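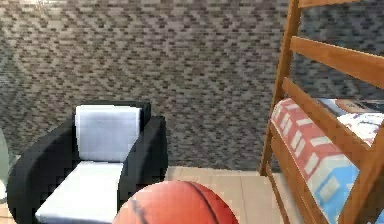

Brarnton in mud season

The brochure for Brarnton promises four seasons, and I suppose mud counts as one of them. We drove up in March, when the skiers had gone home with their sunburned noses and the summer people were still somewhere with sidewalks. The woman at the gas station asked if we were lost.

We had come for the maple open day at the Villalobos sugarhouse, 121 miles from our front door, the last 2 of them in second gear. The snow in the woods was still up to my knee. The snow on the road had turned into something like brownie batter, and it took my left boot before I had shut the car door. My husband laughed until it took his.

The tour began in the trees. Villalobos has 1000 taps, and in place of the pretty tin buckets on the calendar in my kitchen there is blue plastic tubing, running from trunk to trunk at neck height. Tall visitors learn to bow. Sap needs freezing nights and mild days, our guide told us, and this year the nights had been lazy. She spoke of the weather the way my aunt used to speak of her second husband.

Inside the sugarhouse you can't see your own hand for steam, and everybody smells like breakfast. It takes a good forty gallons of sap to make one of syrup. I had read that before and never believed it until I tasted the sap, which is water with a vague memory of sugar. Then they poured hot syrup over a trough of snow and handed out forks and dill pickles. The pickle is there so you can go back and eat more. I went back.

After lunch there was a walk to Lekisik Pond, where the ice had gone gray and a sign told us to stay off it. A man's fishing hut was still sitting out there in the middle, leaning a little. The locals have a bet on the day it goes through. I put 2 dollars on early April, more from spite than from knowledge.

We stayed the night at the Galtorura, which calls itself a lodge and has a boot rack longer than its front desk. Supper was beans, ham and more maple. At nine the rain started, at eleven it turned to sleet, and by morning the whole valley was white again and so pretty that I nearly forgave it. Getting the car out took a shovel, a bag of sand and most of the kitchen staff.

The hut went down on the last day of March. I called the gas station to ask.

Posted Apr 14, 2023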